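Print | E-mail this entry

Oct 9, 2020 - posted by Marisa Russo

Picking up from where Dario left the two-arm runs. The short version is that I finally stopped feeding the planner raw block poses and went back to Thịnh's idea of giving it relations instead (this on that, this clear, that arm nearer), and the success rate on the held-out layouts is so much better that I reran the whole batch to be sure I hadn't mixed up the folders. I hadn't!

Setup is the same as in September: both arms in sim, big blocks as platforms, small cubes to move around, 400 random starts, 30 seconds per episode before we call it a timeout. Only the input changed. Same seeds, same Tallura build, same grasp code Fulvio wrote.
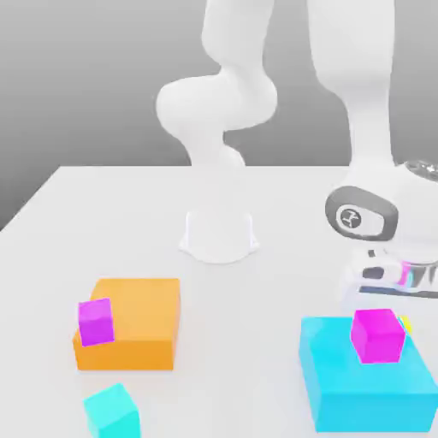
What still bugs me is the handover of who goes first. When the two arms both want to reach across the middle, the arbiter picks one and then changes its mind a few steps later, and you get this awful dithering until the clock runs out. I counted 16 timeouts and more than half had that pattern. Sandro thinks it's the distance term flipping sign on tiny pose noise. I think he's right, so I'm going to try a bit of hysteresis - once an arm is picked it keeps the turn for 5 steps no matter what.

Cubes sitting near a platform edge are the other sore spot. The relation says "on" whether the cube is dead center or nearly off, and the grasp planner has no clue. Maybe we need an "on, near edge" flag, but I'd hate to start piling up special cases already. Fulvio, opinions?

To do Monday: hysteresis run, plot the timeouts by start layout, ask Dario where the old Havton configs went.

We use cookies to remember your settings. Accept | Manage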